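4. Setting up your district alerts

Before you start, your Foltell account must be confirmed by e-mail. If you did not receive the e-mail, look in the spam folder first, then write to Leonie Widmer at the user desk.

4.1 Choose your legislators

1. Open the menu Alerts and press New alert.
2. Type your ZIP code. Foltell shows the members of both chambers for this district.
3. Mark the names you want to follow. In a free account you can follow 3 persons, in an office account 56.
4. Press Save. The list is stored also when you close the browser.

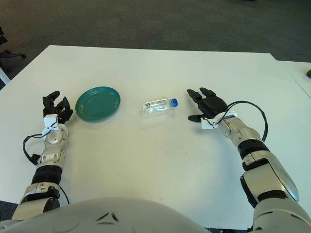
5. Go back to Alerts and check that every name has a green dot. A gray dot means that the member has left the office or that the seat is vacant.

Note: After a special election the new member appears when the chamber has published the oath. Until this moment the alert stays with the old name.

4.2 Choose the kind of event

1. Press the name of the member.
2. Select one or more events: floor vote, committee hearing, press briefing, public letter.
3. For floor votes, decide if you want procedural votes too. Most users leave this off - there can be many in one evening.
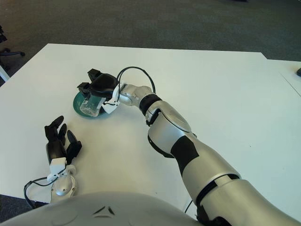

DELIVERY AND QUIET HOURS

1. Open Settings, then Delivery.
2. Select e-mail, text message, or both.
3. Set the quiet hours. Alerts that arrive in this time are held and sent together in one message.
4. Press Send test. The test message has the subject "Foltell test" and contains no link.

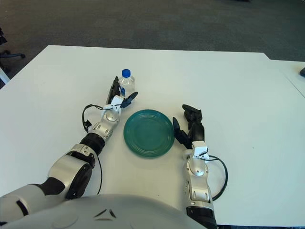
5. If you have more than 6 alerts for one day, turn on Daily summary. It replaces the single messages.

Caution: When you delete an alert, its history is deleted also. Export the history before, with the button Export at the bottom of the list.

4.3 Share alerts with your office

1. Open Team and enter the e-mail address of your colleague.
2. Give the role Reader or Editor. A Reader cannot change the quiet hours.

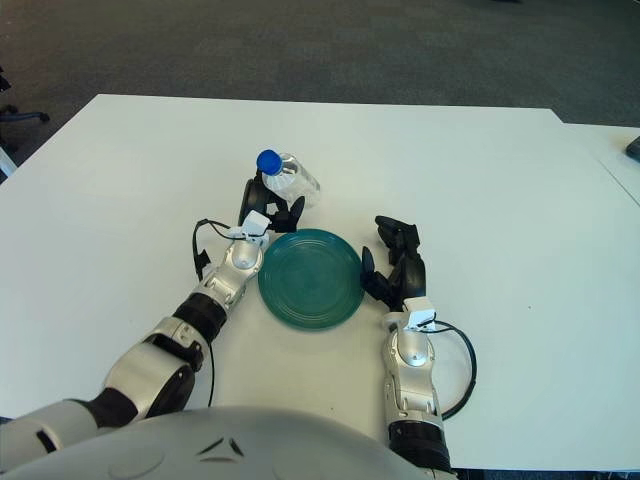

3. Ask the colleague to accept the invitation. An invitation that is not accepted can be sent again from the same page.

Note: Alerts made before the December update have to be shared one by one.

Section revised 6/6/23, Tatiana Beneš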